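Week 6 handout — Faults in soft-goods handling
Course: Robot Cells in Practice
Instructor: Margit Wikström

Bring last week's notes on stop categories. We will lean on them, and so will you, probably in October when the project cells go live.

## 1. What counts as a fault

A fault is a condition inside the system: a worn wire, a wrong threshold, a flag that never clears. A failure is what the fault does when it gets its chance. A hazard is a failure with a person or something expensive standing next to it. People use the three words as if they were one, and then write incident reports that say "robot failed," which helps about as much as a weather report that says "outdoors."

For this week, the running case is the Kevdale bag task. Two arms share a base rail. They pick up small bags and hang them by the strap on hooks, and the hooks hang from the rod of a little rack. The rack is light wood. It isn't bolted to anything. Remember that.

## 2. The Kevdale stall

Short version: one arm let go of a strap. The controller recorded a clean release. The strap had other plans and stayed on the finger. The arm retracted, the strap went tight, and the hook, the rod and the rack all came along for the ride. The second arm was on its way in at the time.

What the log showed, in order:

1. Left gripper commanded open. Position reached. Status: released.
2. Left arm began its retract move.
3. Load on the wrist climbed but stayed under the 50 N limit.
4. Right arm got its "clear to enter" signal, because the left arm had reported released.
5. The rack arrived in the right arm's path.
6. Right arm hit its own limit and stopped. Left arm kept pulling until the 500 ms watchdog noticed that its partner had gone quiet.

Damage: one rack leg, one bag, one afternoon. Nobody was inside the enclosure. The operator was reaching for the door handle, though, which is why this case is in the safety half of the course and not in the half with the funny videos.

## 3. Where the fault really was

The first report blamed the gripper. The gripper was an Arenetti unit and had done precisely what it was told. It was asked to open and it opened. "Open" is a statement about fingers. "Released" is a statement about the strap, and no sensor on the cell was looking at the strap with that question in mind.

The second report blamed the 50 N limit. Closer. The limit had been copied from a cell at Garkbridge that handles boxed parts on a fixed steel table. A snagged box gives you a sharp spike. A snagged strap gives you a slow, polite rise while the slack comes out, and then the furniture moves. A free-standing rack will slide well before 50 N. The limit was protecting the arm from the rack. It needed to protect the rack from the arm.

The third report, written by a student at Nautiyal over a weekend, is the one worth reading. It found two faults that had to line up:

- **False release.** The status bit came from finger position alone.
- **Shared trust.** The right arm entered on the left arm's word, with no check of its own.

Either one alone is an annoyance. The cell had run 3,000 cycles with both of them in place, and everyone had taken that number as proof of health. It was a record of the strap falling off the finger every time so far.

## 4. Why straps are worse than they look

Boxes stay the shape you left them. Straps don't. A few habits to expect:

- A strap can lie over a finger with hardly any weight on it until the arm moves.
- Buckles and sliders catch on fingertips, on hook prongs, and on each other.
- A textured fingertip grips well, including after you wanted it to stop.
- One bag on top of another means a pick of one can become a drag of both.
- Cable conduit on the arm is a loop, and a hook will take any loop you offer it.

That last item gets skipped in every risk assessment I grade. You list the payload, the tool and the pinch points, and you leave out the big corrugated hose swinging over the wrist. Put it in. Its reach is larger than the arm's, and it doesn't appear in your collision model unless you drew it there yourself.

## 5. What was changed

**Release check.** After opening, the arm backs off slowly for a short distance and compares wrist load with the no-load value. Any difference and it stops, then asks for help. It asks for help quite a lot. The operators complained for a while and then got used to it.

**Lower limit near the rack.** The old value applies in open space. Close to the rod, a much lower one takes over. Set it by pulling on the rack with a spring scale until it slides, then stay well below that reading. Do the pull at the rod, where the load is, and not at the foot, where it's convenient.

**Entry rule.** The second arm now waits for the first arm's release check to pass. The release bit still exists and is still displayed. It just isn't allowed to make decisions anymore.

**Joint stop.** If either arm stops, both stop. You would think this had been there from the start. So did the people who signed off on it.

**Recovery.** After a snag, do not jog the arm backward to "see if it comes off." Stop both arms, confirm the stop on the panel, lock out, open the enclosure and free the strap by hand. A tight strap stores energy, and a hook leaving a rod under tension goes in whatever direction your face is.

## 6. The task at hand

Two arms, rack, hooks and bags, from the fixed camera and then from a wrist. Keep section 4 next to you while you look.
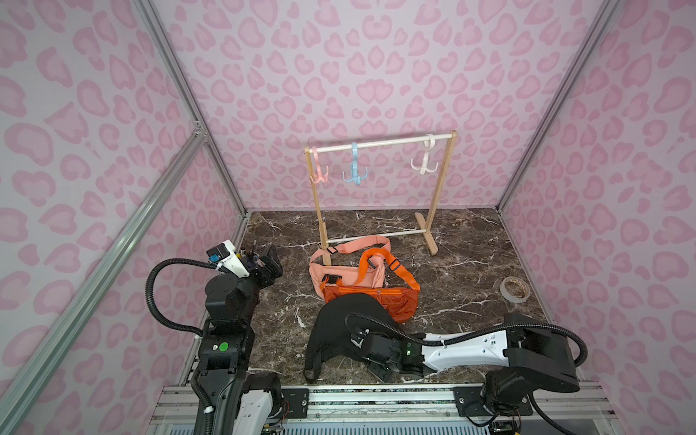
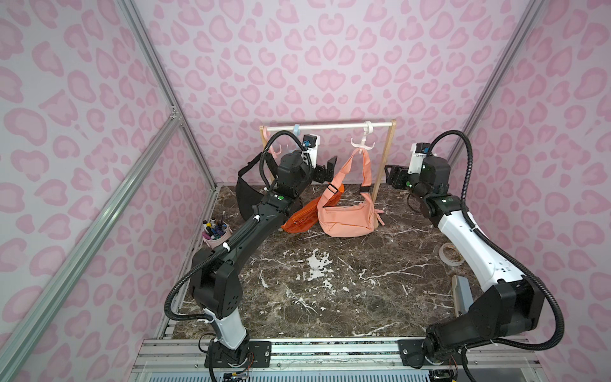
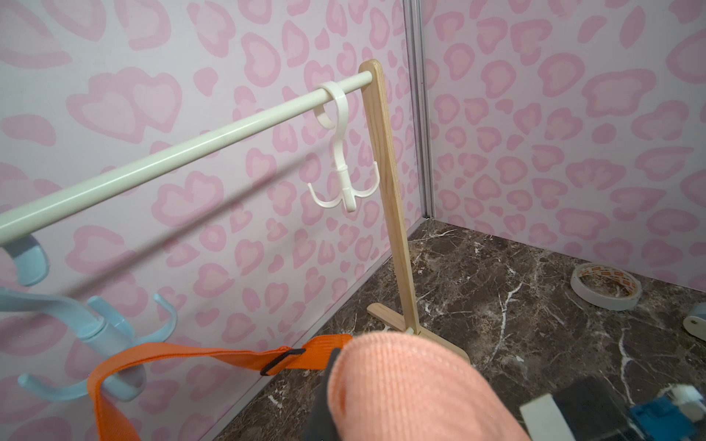
## 7. For the lab session

Work in pairs at the bench rack, power off for the first part. One of you is the gripper, the other is the controller and keeps their eyes shut. The gripper may only report "open" or "closed." Hang a bag. Most pairs have the rack on the floor within a minute, so please use the old one.

Then write a one-page fault tree with "rack moves" as the top event. Include both Kevdale faults, the conduit, and at least one cause that isn't in this handout. "Operator error" will be returned unread.

Hand in the tree before you touch the limit settings. The spring scale is in the second drawer, under the broken rack leg.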